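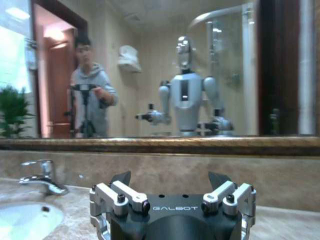

**What does a learning system need before it can learn a household task?**

It needs examples of the task, recorded from start to end, in which the observations and the movements are stored together with matching times. A person usually supplies these examples by doing the task through the robot, or with a device held in the hands. The quantity matters, but a small collection with good variety often teaches more than a large one in which every example is almost the same.

# Chapter 3: Gathering Examples

In the previous chapter we treated the data set as something already given. We wrote it as a list of pairs, an observation and an action, and we asked how a policy may be fitted to it. In practice the list must be made by somebody, and the way of making it decides a great part of the result. The present chapter is concerned with this making.

Most of our cases come from the Skudovstead collection, which was recorded in furnished rooms for the course project Drandeo. The tasks are ordinary ones: to turn a tap, to hang a towel, to put a cup back on its shelf. Students who have worked only with simulated rooms are often surprised by how much of the day goes to matters outside the programme, such as charging batteries, checking clocks and putting objects back in their places.

## 3.1 Some words we shall use

An **episode** is one attempt at one task. It begins when the operator starts the recording and ends when the operator stops it. An episode may be successful or not, and both kinds are kept, with a label.

An **operator** is the person who guides the movement. In the older literature the word "teacher" is also found. We avoid it, as it suggests that the person explains something to the machine.

A **wrist view** is the picture from a small camera fixed near the gripper. It moves with the hand, so the fingers stay at nearly the same place in it while the surroundings change. A **room view** comes from a camera which does not move during the episode.

## 3.2 Rooms which are difficult

A bathroom is a good place to begin, for the reason that it is difficult. The surfaces are polished, the tap is chrome, and the walls of the shower are of glass. Above the basin there is commonly a mirror, and a wrist view taken near the counter may then contain the whole robot and the operator as well. A learning system does not know that a reflection is a reflection. If the operator stands at the same side in every episode, the system may learn to use the position of the operator as a sign of what to do next, and it will fail when the operator has gone.

There are two common remedies. The first is to mask the mirror in all the images before training. The second is to leave it, and to vary what appears in it: the operator changes position between episodes, and the door is sometimes open and sometimes closed. We prefer the second remedy where time allows. Masking is quicker, but it must be repeated in use, and a mask drawn for one wrist position is wrong for another.

Windows give a related trouble. A camera which sets its own exposure will darken the counter when a bright window comes into view. In the Fultar method the exposure is fixed at the beginning of a session and written in the session sheet.

## 3.3 How many episodes?

The full Skudovstead collection holds 1481 episodes. The plan had asked for 3000, and it was reduced when the first trained policies showed that new rooms helped more than new repetitions in a known room. For a single short task in a single room, roughly 70 episodes are a reasonable start for the student. After this, train once, look at the failures, and only then decide what to record next.

## Before you continue

Read the Shetty session sheet in Appendix B and fill in one copy for a room in your own home. Mark each surface which reflects, and each source of light which you are not able to control. Keep the sheet, as we shall need it again in Section 3.6, where the placing of the room camera is discussed.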